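Kaltel Gripper Finger Replacement Kit (with cable clips) 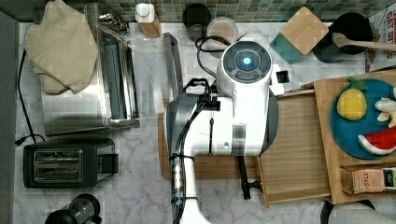 If you have had one of our kitchen arms since before the spring, please do read this page through before you order, as it may well save you a few pounds. In April we began hearing from owners whose gripper had let go of things halfway through a lift, or had closed and then refused to open again. Damilola Omoregie on our repair bench in Clostthorpe took 23 of the returned arms to bits (a long fortnight, and we are very grateful to her!) and found the same thing in nearly all of them. The cable to the finger had been rubbing where it bends, and once the covering wore through, the finger lost its signal.

Please stop using the arm straight away if the finger twitches, drops things or closes by itself. Switch it off at the wall, let it come to rest, and keep your hands well clear of the finger until it has.

The kit contains:
3 cable clips
1 black gripper finger, with new cable fitted
1 printed fitting guide

Fitting takes about 50 minutes if you go gently, and you'll only need a small crosshead screwdriver. Do leave a little slack at the bend, as a tight cable will wear just as the old one did.

Arms bought from Unmont within the last 3 years get the kit free, postage included. Send your serial number to Hadiza Lawal on the parts desk and she'll pop one in the post, or arrange for us to fit it if you'd sooner not do it yourself.

Page last updated August 2020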